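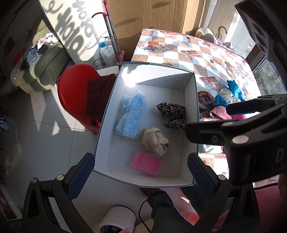 What should the visitors take away from the open day? That soft things are still difficult for a machine to pick up, and that a person holding the right tool can show it a lot in a short time.

September 30, 2020. Notes after the open day, written the same evening so I do not forget. Please add your own in the margin.

We had planned three stations: the hand-held gripper with the box of soft goods, the Garnine arm behind its fence, and the poster with the tendon drawings from the Wróbel workshop. The poster was almost ignored. Next time we can put it near the coffee. The arm ran its usual cycle and people were polite to it, but most of them went back to the gripper, where they could try by themselves.

The task at the gripper station was simple. Take one soft item, put it in the white box, take the next one. We used hats, scarves, cloths, a sponge, all things that everybody has at home. I think this was a good decision. In the spring demonstration at Pudstead we used the plastic cylinders and the visitors lost interest quickly, because it looked like a toy for small children. With a knitted hat they begin to have opinions. They say, take it from the cuff, or, squeeze it first.

What I noticed about the technique:

Knitted hats are the easiest. The fingers sink in and the hat makes a bundle by itself. Most beginners close too far, and then they feel the stop of the jaw and become afraid that they broke something. We should explain the stop before we give the tool in their hands.

Scarves are the worst. If you hold one in the middle, both ends hang down and catch on the wall of the box. Two visitors found the same solution without talking to each other - they turned the wrist and laid down one end first. 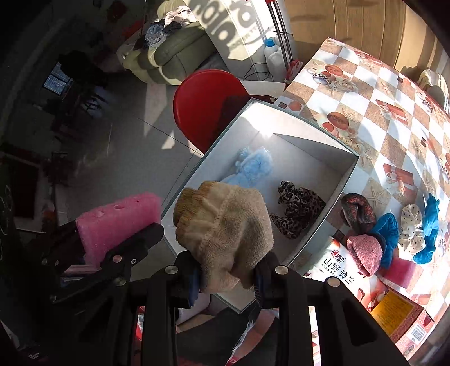 The fluffy things are in between. They are easy to catch but they do not want to leave the finger pads, and you have to open wide and shake a little. I am not sure if we want the shake in the recordings. My opinion is to keep it, as people do it naturally, but we must all label it in the same way. At the moment I write "release, shake" and I saw somebody else write only "release".

The box has high walls, and shorter visitors had to lift the elbow very much. After the first hour my own shoulder was also tired. A lower box would help, or a lower support for the same box.

Questions from visitors that I could not answer well: how many examples the arm needs for one new object (I said 200 for a simple one and 1000 for a scarf, but these are our planning numbers, we did not prove them), and if the Grorka software can be used at a school. I promised to ask.

Files: the counter was at 1639 when I stopped the recorder. The last 5 are test clips with no item, please delete them before the copy to the server. Sunlight was strong in part of the session, so check the exposure first in those clips.

To do: charge both batteries, tighten the screws on the gripper, print the instruction sheet in bigger letters. The spare finger pads are in the drawer under the scale.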